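Two trays are enough

Opinion

Most sorting sets sold for preschool rooms and home use come with too many containers. The Vodville catalog lists one with eight cups, a lid for each cup, and a divided box to hold the cups. I have used it for two terms and no longer put it out. My argument is that a sorting station needs two open trays, a handful of foam cubes and a sheet of paper, and that nearly everything added beyond that makes the task worse.

Start with the container. A cup hides its contents. A child who has dropped a cube into a cup has to tip it or lean over it to check what is inside, and the check is where most of the learning takes place. A low tray leaves everything in view. Errors stay visible and can be corrected without emptying anything. Low walls also tolerate an imprecise release, which matters for a three-year-old whose hand opens a little early.

Then the number of containers. With one cup per color the rule is fixed by the product: match the cube to the cup. With two trays and more than two colors, somebody has to state a rule. Warm colors left, cool colors right. Pink in one, everything else in the other. The same material supports an easy rule at nine in the morning and a difficult one an hour later. I have seen the objection that mismatched tray and cube colors confuse children. They do slow children down at first. I consider that a reasonable price, and plain trays are available for anyone who disagrees.

Foam has its critics too. The usual complaint is that it is light and shifts when brushed by a sleeve. Wooden cubes stay put, but they are loud on a hard table, and in a room of 561 square feet with a tile floor the noise is the limiting factor. Our Prutden foam set has been through a full year with some compression at the corners and no other damage. The wooden set it replaced, a Guvier, cost more and chipped.

The paper is the item people leave out. A bare white tabletop reflects the overhead lights and gives no boundary to the work. Brown kraft paper cuts the glare, marks the area that belongs to the task, and can be replaced when it tears. One roll of 2000 inches lasts us most of the school year. Felt mats look better in a catalog and collect lint within a week.

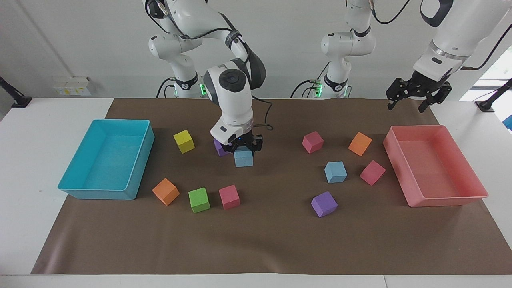
Layout deserves more attention than it gets. The trays should go at opposite ends of the paper with the cubes loose between them, so that each placement requires a decision about direction. If both trays sit side by side, the hand moves the same way every time and the two choices begin to merge. The cubes should also be scattered at uneven distances and angles. A tidy starting row looks organized to adults, but it removes the search step, and a child working along a row tends to take whatever is next.

I would keep the cube count low. The Xaba activity guide recommends filling the work area. In practice a crowded sheet leads to sweeping, where a forearm pushes several cubes into the nearest tray at once – a fast finish with no sorting in it. A dozen or fewer leaves room for fingers on all sides of each cube.

The eight cups are now in the art cupboard, where they hold paint.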